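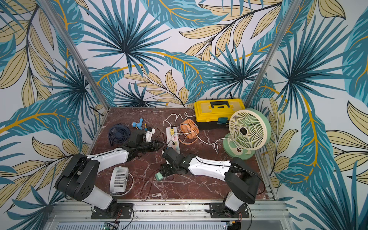

Llevo desde agosto con las pinzas Drikilon montadas en los dos brazos y ya toca escribir algo sobre ellas. Las compré para sustituir las Clomau, que cerraban con fuerza pero tenían unos dedos anchos y cortos, malos para cualquier objeto pequeño con vecinos. El banco de pruebas es siempre el mismo: una regleta blanca en el centro, unos cuantos ventiladores de mesa y los cables sueltos sobre el tablero, sin ordenar. Con las Clomau el brazo derecho tropezaba con los cables cada dos por tres. Con los dedos en punta entra mejor entre las cosas, aunque el codo sigue ocupando mucho sitio cuando trabaja bajo.

El montaje me llevó una tarde. La brida encaja en la muñeca sin adaptador, los tornillos vienen en bolsas marcadas y el cable llega justo a la base. Pagué 220 euros por el par en la tienda de Purasholm. El manual viene solo en inglés y la parte de calibración hay que leerla dos veces.

La prueba que más me interesaba era la de los enchufes. De 70 intentos con la pinza Drikilon fallaron 19, casi todos por entrar con el enchufe girado unos grados. Con la Clomau, en la misma prueba, fallaron 36. La mejora es clara, pero no la dejaría trabajar sin vigilancia.

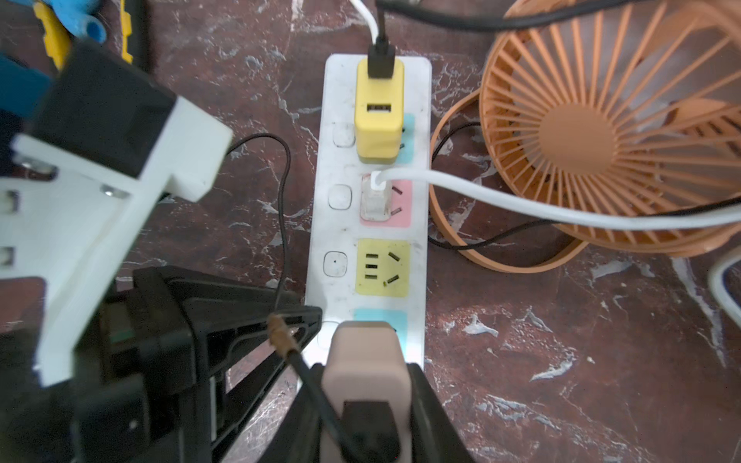

La pinza sujeta un enchufe beige sobre la última toma de la regleta, vista desde la cámara de muñeca.

Los dedos son una celosía triangular de plástico negro. Ceden un poco al apretar, cosa que ayuda con piezas redondeadas y estorba con las muy finas. En los cables delgados resbalan si no se les pega algo de goma en la punta.

La cámara de muñeca es una Grønli. Da buena imagen de cerca, pero el soporte blanco se come una parte del lado izquierdo y hay que contar con ello al entrenar. Rozália Vörös me pasó unos perfiles de exposición que funcionan mejor que los de fábrica.

Lo peor es el repuesto: los dedos se venden solo por parejas y tardan semanas en llegar. A favor, el precio y lo poco que pesan. Me las quedo, y las Clomau pasan al cajón para cuando haya que mover cajas.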